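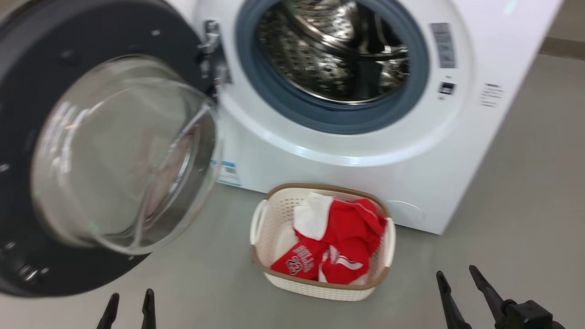
About Stirkari Air Cargo

Stirkari is a charter broker for air freight. We find space on cargo aircraft for forwarders and manufacturers, mostly machine parts and medical supplies. Ludger Wunderlich started the company with one desk and a phone. Our desk now covers 71 airports and arranged 519 flights last year.

We own no aircraft. Each job goes out to approved operators, and the customer sees every quote we receive — including the ones we would turn down.

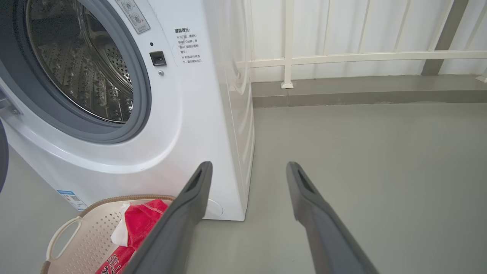 Ground handling is run by Nana Ackah from our Vondmont office. Her team of 4 checks labels, weights and paperwork before a shipment is released to the ramp. Handling notes have to be readable where the freight lands, and a warning printed in Chinese next to a washer's door latch is no help to a loader who reads only English. We translate them on request.

Charter desk: Vondmont, Suite 600
Page updated Jun 11, 2026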